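Vallidel — wrist-camera perception and approach planning for two-finger grippers
Version page updated Mar 27, 2026

Hi, I'm Femi Bassey, and I write most of Vallidel. It's a piece of software that sits between your wrist cameras and your arm controller and works out the last stretch of every move — the bit where the fingers are close to something and a small mistake turns into a crunch. You bring the arms, the grippers and the cameras. Vallidel brings the eyes and a fair amount of caution.

I started it because I was tired of tuning the same approach move over and over. Every time I changed a fingertip or swapped a table, something was off by a hair, and I'd be back in a config file at dinner time nudging numbers. Lawal Ibrahim (he does the planner, I do the vision side) had the same complaint from the other direction: his paths were fine, but they ended wherever the last calibration said the world was. So we put the two halves together and the thing grew from there.

What's in the box

Well, there's no box, it's a download. You get the perception service, the planner, a desktop viewer called Astton, and a folder of starter profiles. Everything runs on one Linux machine with a decent graphics card. Astton will also run on a laptop somewhere else on your network, and that's how I use it most days, with my feet up.

Close-range tracking

Most trackers love a nice clear view with lots of corners and edges in it. Then the gripper gets near the work and the picture turns into blur, glare and a bit of shadow. Vallidel handles that part with its own model, trained on close-up views with the fingers in them.

You teach it your fingers once. It builds a mask from the finger outline and the seam between the two tips, then keeps checking that the mask still lines up while the arm moves. If the fingers drift from where they should be in the view, you get a warning in Astton before you get a bent finger.

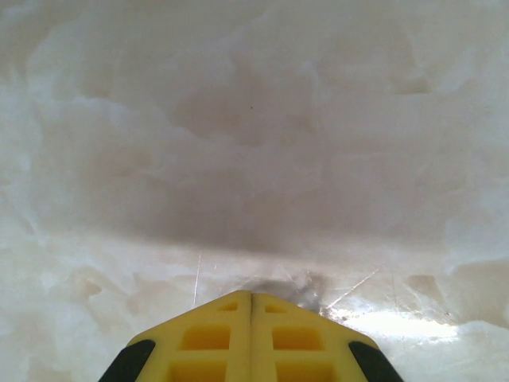 Wrist view with the fingers closed, very near a pale marbled surface. Mask setup uses views like this one.

Patterned surfaces used to be our worst enemy. Cloudy stone-look finishes have no tidy lines to hold on to, and a bright patch of glare can look like an edge if you squint (and software squints a lot). The current model scores every patch of the view for how much it can be trusted, and glare gets a very low score. You can turn on the trust overlay in Astton and watch the colors change as the arm comes down. I've lost whole evenings to that overlay!

Shadows get the opposite treatment. The dark smudge that gathers in front of a fingertip is a useful hint about how close you are, so we feed it in as a weak distance cue. It never gets to decide anything by itself. It just votes with the others.

Two arms, one small part

Okay, this is my favorite piece, and the reason people usually write to us. Vallidel can plan for two grippers sharing the same tiny bit of space. One holds, the other comes in, and both of them need room for their fingers.

The planner treats each finger as its own solid shape, windows and tapered tips included, so it knows when two pointed tips will fit over a part and when they'll clip the fingers already holding it. Lots of planners wrap the whole gripper in one fat capsule and call it a day. That works for boxes. Try it on a split ring, with only the top loop showing above the holding fingers, and the capsule says there's no way in at all. 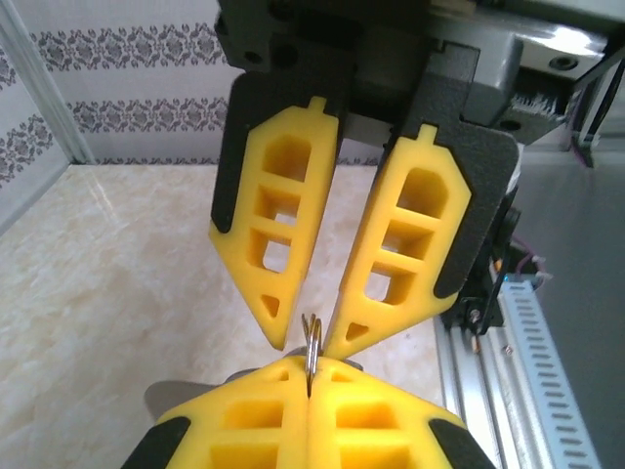
So what Vallidel does in a spot like that is plan the approach in two stages. The first stage brings the moving gripper to a standoff pose using ordinary arm coordinates. The second stage drops arm coordinates completely and works from the part and the two sets of fingertips, measured against each other. If both arms are a touch out of true with the table, you don't have to care, as long as they're right relative to one another. Lawal fought me on this for ages and he was right about one thing: you need a clean handover between the stages or the arm twitches. It's got one now, and you can set how gentle it is.

Shiny parts are still hard. Thin wire loops catch the light and throw it back in little streaks, and two coils lying close together can read as one thick one. We fit a whole curve to the loop and throw out the bright bits that don't belong to it. If the fit is poor, the planner stops at the standoff and asks for another look from a different tilt. You can limit how many looks it takes; the default is 5.

Setting it up

Mount your cameras, tell Vallidel which arm each one rides on, and run the finger teach. Close the fingers, hold them up to something plain or something messy (it doesn't mind), and follow the prompts. Then do the same with the fingers open. The wizard saves a profile you can copy to another cell with the same fingers.

Cables are worth a minute of your time. If wires hang near the gripper, draw a keep-out zone around them in Astton. The planner won't guess how a loose cable is going to swing, and neither will I.

Things people ask me

Does it replace my controller? No. It sends pose targets and speed limits to your controller, and your own safety gear stays in charge.

Will it work with fingers I printed myself? Yes, if you can give me a mesh. Bright, plain colors are easiest to mask. Very dark fingers on a dark table need extra light.

Do I need force sensing? You don't, but if you've got it, plug it in. The contact check gets a lot better.

Can I script it? There's a Python package, and everything in Astton's menus can be called from it.

Versions and support

The single-arm edition is order number 914 and the two-arm edition is 1546. Both come with a 28 day trial, with nothing switched off. You can move up from single to two-arm later and keep your profiles. Soft finger support is planned for September, and if you have odd squishy fingers you'd like us to test with, please send me the mesh and a short log.

Support mail goes to Lawal and me. Attach the Astton log and tell us which gripper was holding and which one was moving.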